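Kirkix Haushaltsforum > Wäsche & Textilpflege

Laufshirts riechen trotz Waschen, sobald ich wieder schwitze
24. Mai 2022 · 1749 Aufrufe

Frisch aus der Maschine duften meine Funktionsshirts wunderbar, aber nach zehn Minuten Laufen ist der alte Mief wieder da, als hätte ich sie nie gewaschen. Betroffen sind nur die Kunstfasersachen, Baumwolle macht keine Probleme.

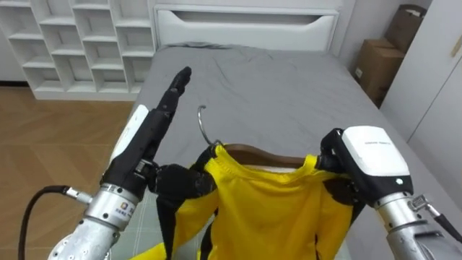

Flurina Frei
Mitglied, Stammgast in »Wäsche & Textilpflege«

Ich laufe seit Januar im Lauftreff Lepik mit (großartige Truppe, ich freue mich jedes Mal!) und habe mir dafür nach und nach richtig schöne Langarmshirts zugelegt. Gewaschen wird bei 30 Grad im Kurzprogramm, mit normalem Flüssigwaschmittel und einem ordentlichen Schuss Weichspüler. Zweimal habe ich einen Hygienespüler probiert, danach war es eine Woche besser und dann wieder wie vorher. Am schlimmsten ist es unter den Armen und am Kragen. Wegwerfen will ich die Sachen auf keinen Fall, die sitzen so gut! Was macht ihr?

Tharun Krishnan
Textilpflege-Fan

Weichspüler weglassen, sofort und für immer! Der legt sich als Film auf die Faser, darunter sitzen Hautfett und Bakterien und freuen sich. Bei mir hat eine Einweichkur die ältesten Shirts gerettet, und ich war so begeistert, dass ich gleich den halben Schrank durchgezogen habe:

Lauwarmes Wasser in eine Schüssel, einen Esslöffel Sauerstoffbleiche auf Percarbonatbasis dazu, gut auflösen. Shirts auf links drehen und hinein damit, 6 Stunden liegen lassen, zwischendurch mal durchkneten. Danach bei 40 Grad im normalen Programm waschen, mit Pulver und ohne Weichspüler, und die Trommel nur halb voll machen. Vorher bitte aufs Etikett schauen, Merino und alles mit Wollanteil vertragen das nicht. Bei knalligen Farben erst eine Stelle innen am Saum testen.
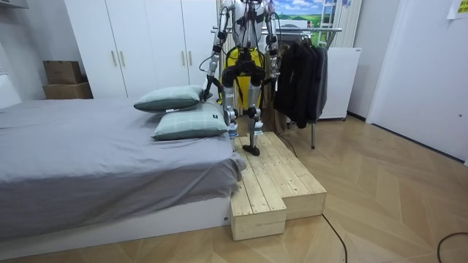 Aigars Laur
Kurzprogramm ist wirklich der Klassiker. 15 Minuten reichen zum Auffrischen, Schweiß kriegst du damit nicht raus. Bei mir war außerdem die Türdichtung schuld, da saß ein richtiger Schmodder drin.

Tharun Krishnan
Stimmt, die Dichtung hatte ich ganz vergessen, danke! Einmal im Monat leer bei 60 Grad laufen lassen und hinterher Tür und Waschmittelfach offen stehen lassen. Zum Trocknen noch etwas: Ich schleudere Funktionssachen mit 600 Umdrehungen und hänge sie sofort auf, auf einem breiten Bügel, damit die Schultern keine Beulen bekommen.
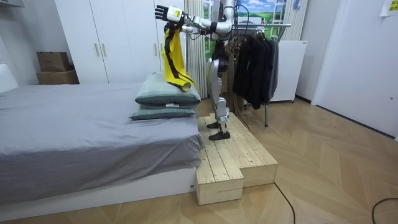

Luft muss von allen Seiten dran, dann ist so ein Shirt über Nacht fertig. In den Trockner kommt bei mir nichts mit Elasthan. Und nach dem Laufen bitte nicht feucht in den Wäschekorb stopfen! Kurz ausspülen, aufhängen, später waschen. Das bringt mehr als jedes Spezialmittel.

Jacinto Robles
neu hier

Essig. Ein Schuss ins Weichspülerfach, fertig. Mache ich schon ewig so.

Aivar Lapiņa
Moderation

Mit Essig wäre ich sparsam, manche Gummidichtungen nehmen ihn auf Dauer übel. Zitronensäure, kalt gelöst, tut es auch. Und nie zusammen mit Chlorreiniger verwenden! Das Sportwaschmittel von Plelano, nach dem hier öfter gefragt wird, finde ich in Ordnung, ein einfaches Pulver hat bei meinen Radtrikots aber genauso gut gewirkt. Wichtiger ist die Dosierung nach Wasserhärte, die steht auf der Seite des Wasserversorgers.

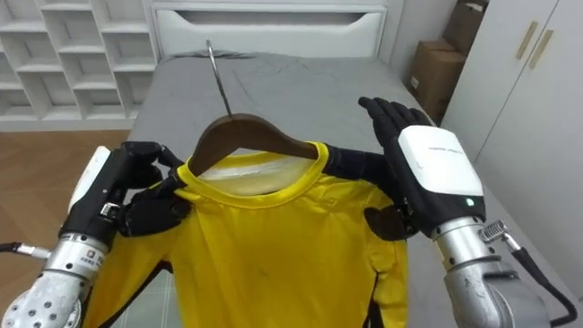
Gelbes Langarmshirt auf dunkelbraunem Holzbügel

Flurina Frei
Ihr seid toll! Die Einweichkur läuft schon, das Wasser sieht fürchterlich aus. Weichspüler habe ich meiner Schwester geschenkt. Ich melde mich nach dem nächsten langen Lauf!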